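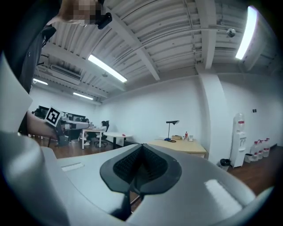
4/3/20

Two weeks of full-time work from the spare room, and the wired network has been my main side project. Notes follow, mostly so I can find them again.

The router is in the hallway closet. The spare room is on the far side of a brick chimney, and Wi-Fi through that chimney gave me 31 Mbit/s on a good morning and dropped calls after lunch. The line itself is rated at 139. I had a spool of Cat 6 left over from January, so I ran one cable along the baseboard, through the existing phone hole, and up to a surface-mount jack.

Cable length is 21 meters, far below the limit, so distance was never the problem. Termination was. My first attempt linked at 100 Mbit/s instead of gigabit, meaning at least one pair was open. The tester showed pin 7 dead. I had cut the brown pair too short and the blade never reached the copper. I punched it down again with half an inch untwisted and the link came up at full speed.
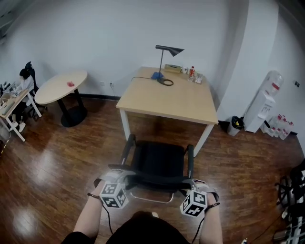
The switch is a used five-port Plurkach. It runs warm but passes traffic without errors. I left a continuous ping going to the router overnight and logged 3,000 replies before I stopped looking at the file, with no loss. Latency sits under one millisecond. Over Wi-Fi it wandered between four and ninety.

One remaining annoyance: the laptop prefers Wi-Fi after waking from sleep, even with the cable plugged in. Dörte Wendt suggested setting the interface metric by hand. I gave the wired adapter 10 and the wireless one 50, and it has held for three days.

Still to do:

- Label both ends of the cable.
- Replace the wall plate. The Ackermann one has a cracked corner.
- Move the backup job to the wired interface and time it again.

I also want to try a second run to the kitchen, but that means drilling through a joist and I don't own a long enough bit.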